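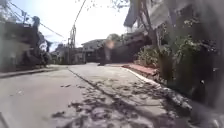
# 골목길 걷기 모임, 자주 묻는 질문

안녕하세요! 동네 골목을 천천히 걷는 모임 '스탄홀름(Standholm)'을 꾸리고 있는 엘리사 몬티예요. 메일로 받는 질문이 자꾸 겹쳐서 한 페이지에 몰아 적어 둡니다. 제가 수다스러운 편이라 답이 좀 길어요. 급하신 분은 굵은 글씨만 훑어보셔도 돼요.

## 모임에 대해서

**어떤 길을 걷나요?**

큰길 말고 집들 사이로 난 좁은 길이요. 콘크리트로 포장된 오래된 골목, 한쪽에 낮은 턱이 있고 머리 위로 전깃줄이 지나가는 그런 길을 좋아해요. 관광 코스는 거의 안 넣어요. 유명한 카페 앞을 지나가게 되면 그건 그냥 우연입니다(물론 우연히 들어가서 커피를 마신 적은 많아요).

**얼마나 자주 모이나요?**

매주 월요일 오전에 한 번 걸어요. 왜 하필 월요일이냐고들 하시는데, 처음 시작할 때 헬류 오르그 씨랑 저랑 둘 다 쉬는 날이 월요일뿐이었거든요. 그게 그대로 굳어졌어요. 직장 다니시는 분들께는 늘 죄송한 마음이에요. 주말 모임은 5월에 한 번 해 보려고 이야기 중입니다.

**몇 시간이나 걷나요?**

보통 2시간이에요. 거리로 따지면 얼마 안 돼요. 중간에 자꾸 멈추니까요! 담벼락 보고, 화분 보고, 고양이 보고…… 빨리 걷는 운동을 기대하고 오시면 답답하실 거예요. 운동이 목적이시면 강변길 모임 쪽이 훨씬 잘 맞아요.

**참가비가 있나요?**

없어요. 종이 지도를 받고 싶으시면 그날 1000원만 내시면 되고요, 지도 없이 따라오셔도 아무 문제 없어요. 지도는 루크레치아 카타네오 씨가 손으로 그린 걸 복사한 건데 축척은 엉망이지만 정말 예뻐요. 저는 냉장고에 세 장이나 붙여 놨어요.

**혼자 가도 되나요?**

그럼요, 오시는 분 대부분이 혼자 오세요. 말을 안 하고 걸으셔도 괜찮아요. 뒤쪽에서 조용히 걷는 분들이 늘 계시고, 저희도 억지로 자기소개 같은 건 안 시켜요.

## 길과 날씨

**바닥이 울퉁불퉁하다는데 신발은 뭘 신어야 할까요?**

밑창이 너무 얇지 않은 운동화면 됩니다. 오래된 콘크리트는 표면이 거칠고, 판과 판이 만나는 자리에 틈이 벌어져 있거나 길게 금이 간 데가 있어요. 굽이 가는 구두는 그 틈에 쏙 들어가요. 제가 해 봐서 알아요. 등산화까지는 필요 없어요.

**나무 그늘이 드리운 곳은 왜 조심하라고 하시나요?**

잎 그림자가 얼룩덜룩하게 떨어지는 길은 보기엔 참 좋은데, 눈이 그 무늬에 팔려서 바닥의 금이나 턱을 놓치기 쉬워요. 해가 쨍한 날일수록 더 그래요. 밝은 데서 그늘로 들어갈 때 잠깐만 속도를 늦춰 주세요. 선글라스 쓰신 분들은 특히요!

**유모차나 휠체어로도 갈 수 있나요?**

코스마다 달라요. 푸스티아(Pustia) 코스는 경사가 완만하고 계단이 없어서 유모차로 오신 분들이 여러 번 다녀가셨어요. 카넬(Kanel) 코스는 중간에 계단이 39개 있고 돌아가는 길이 없습니다. 휠체어로 오실 분은 미리 메일 한 통만 주세요. 그 주 코스를 제가 먼저 한 번 돌아보고, 턱 높이랑 틈이 넓은 자리를 적어서 보내 드릴게요.

**비가 오면요?**

이슬비면 걷고, 우산이 뒤집힐 정도면 안 걸어요. 당일 아침 7시에 공지를 올립니다. 젖은 콘크리트는 이끼 낀 구석만 피하면 생각보다 안 미끄러운데, 맨홀 뚜껑은 진짜 미끄러워요. 꼭 피해서 밟아 주세요.

**여름에도 하나요?**

해요. 대신 출발을 한 시간 당기고, 나뭇가지가 담 너머로 나와 있는 골목 위주로 코스를 짜요. 옅은 회색 콘크리트는 한낮에 눈이 꽤 부시니까 챙 있는 모자를 추천해요. 물은 각자 챙겨 오시고요, 얼려 오시면 옆 사람이 부러워합니다.

## 예절과 사진

**골목에서 사진을 찍어도 되나요?**

길, 하늘, 전봇대, 나무는 얼마든지요. 다만 창문 안쪽이나 열린 대문 안은 찍지 말아 주세요. 빨래도요. 주민분이 나와 계시면 먼저 인사드리고 여쭤봐 주시면 좋겠어요. 안 된다고 하시면 웃으면서 넘어가는 걸로!

**걸으면서 찍으면 사진이 자꾸 흔들려요. 방법이 있을까요?**

이 질문이 은근히 많아요. 저는 그냥 멈춰 서서 팔꿈치를 몸에 붙이고 찍어요. 모레나 도나티 씨는 반대로 흔들린 사진이 더 좋다며 일부러 걸으면서 찍으시더라고요. 집 벽이 뭉개져 보이는 게 기억이랑 비슷하대요. 듣고 보니 그럴듯해서 요즘은 저도 안 지우고 놔둬요.

**전깃줄이 사진에 걸리는 게 싫은데 어떻게 피하나요?**

아, 저는 전깃줄 찬성파라서 좋은 답을 못 드리겠어요. 굳이 피하시려면 길 반대편으로 건너가거나 카메라를 조금 아래로 내려 보세요. 그런데 전봇대 쪽으로 줄이 모여드는 모양, 한번 자세히 보시면 꽤 멋있지 않나요? 데보라 비안키니 씨는 그것만 40장 모아서 작은 책을 묶으셨어요. 모임 날 가져오시니까 구경해 보세요.

**차가 오면 어떻게 하나요?**

좁은 길이라 맨 뒷사람이 "차요!" 하고 외치면 다 같이 낮은 턱 쪽으로 한 줄로 붙어요. 집 벽에 기대지는 말아 주시고, 화분도 건드리지 않게 조심해 주세요. 이어폰은 한쪽만 끼시거나 아예 빼 주세요.

**강아지랑 같이 가도 되나요?**

목줄이 짧으면 환영이에요. 골목은 소리가 울려서 한 마리가 짖으면 동네 개들이 전부 대답하거든요. 너무 흥분하는 친구는 다음 기회에 부탁드려요. 배변 봉투는 넉넉히!

## 신청

**어떻게 신청하나요?**

메일 제목에 코스 이름만 적어서 보내 주세요. 답장은 보통 하루 안에 드려요. 그 달 코스는 매달 초에 공지하고, 이번 달은 푸스티아와 알리푸르(Alipour)예요. 알리푸르는 처음 가는 길이라 저도 조금 헤맬 수 있습니다.

**갑자기 못 가게 되면요?**

그냥 안 오셔도 돼요. 그래도 문자 한 줄 주시면 출발 지점에서 덜 기다리니까 부탁드려요. 10분까지는 기다렸다가 출발하고, 늦으신 분은 지도에 별표가 그려진 첫 번째 쉼터로 바로 오시면 만날 수 있어요.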